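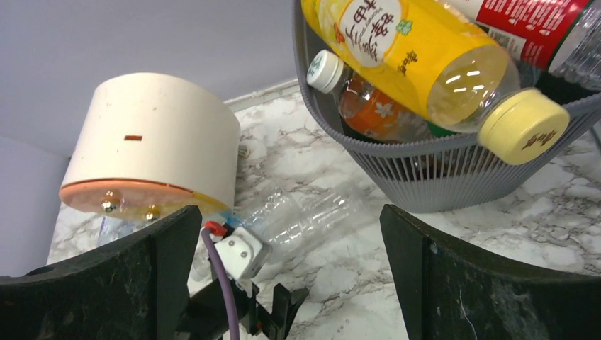 Censide finger kit, the thick curved black ones. Four stars, would of been five if not for the cable.

Got mine in May for a bottle sorting cell, put them on the same afternoon. Old fingers were flat and anything round just rolled out. Crushed empties were the worst, you close on one and it folds and pops sideways. These wrap it better. Full bottles with drink still in them, no trouble at all, even out of a basket where they're lying every which way.

Setup. Two screws a side, no shims needed. Re-teach your open width, the old number will be wrong. I skipped that and bumped the basket rim on the first run, my fault. Luana Meireles had the Cordeiro fingers on her cell before and says those took her 50 minutes to line up. Took me 14.

Now the cable. It loops over the bracket between the fingers and there is not much slack. Check it every shift. Mine had a shiny rub mark after 2,000 cycles so I turned the connector a bit and re-tied the loop lower, no new marks yet. A clip in the box would fix this, they should just include one.

Upkeep is easy. Sticky drink gets on the finger faces, damp cloth at 6 pm when we stop, let it dry. Dont use solvent, sheet says so and Unathi Shezi found out on hers. Retighten the screws after the first week, one of mine had backed off a quarter turn. Thread lock after that.

Other gripes: manual is one page and the torque figure is printed so small I had to zoom in with my phone. Shipping box was way too big. Spare pads sold seperately.

Would buy again. Already ordered 2 sets for the other arm, supposed to show up Thursday.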